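Search this notebook Search

June, wrist view occlusion check, sim only

Picked up again after lunch. Yesterday's batch of Wudar scenes finished without a crash, so I have 2,529 rendered wrist views to run the person mask over. The question is still the one from last month: if the wrist camera only ever gets part of a person, how small can that part be before the Hamada segmenter stops calling it a person? Plilo needs an answer before the slow-down rule gets written, because at the moment the rule trusts the mask completely.

Settings are the same as the last entry except where noted. Score threshold left at 0.50. Minimum blob size dropped to 9 pixels, which is probably too low, but I wanted to see the junk. Gripper self-mask is on, using the geometry from the Jusorus model with no padding. Random seed fixed at 4. Table heights and leg poses come from the sampler and I didn't touch either.

First pass was slow because the cache directory was still pointing at the old drive. Fixed the path and restarted. Worth checking that before anyone launches the full set.

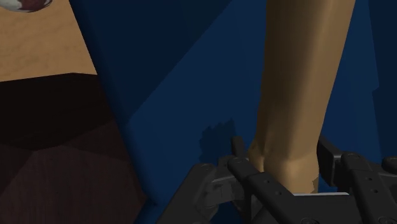 Partial limbs are the group I care about most, and I went through those by hand before looking at any score. I sorted them by what the gripper hides. The case with the ankle between the two fingers and the foot hidden behind the gripper is a good one to keep, as a detector that leans on shoes gets no help from it. The ragged dark shadow on the blue surface beside the post is the other thing to watch. It roughly follows the gripper's upper outline, enough that I'd expect an unpadded self-mask to leave it behind as a separate blob, and the colour jitter won't help with that. Added a shadow label to the annotation file so it can be scored on its own instead of going into background.

Labelling rule for now: skin to the visible boundary, nothing guessed behind the fingers. The pale patch at the ankle gets labelled as leg too. Looks like a texture fault to me. I'll ask whether it is in the source mesh or comes in at export.

Second pass is running with the self-mask padded and everything else held. I won't compare the two until the shadow labels are done, otherwise the false positive count means nothing.

To do
- finish shadow labels on the partial limb group
- rerun with lights moved, same seed
- put the blob size back up
- write down the cache path in the readme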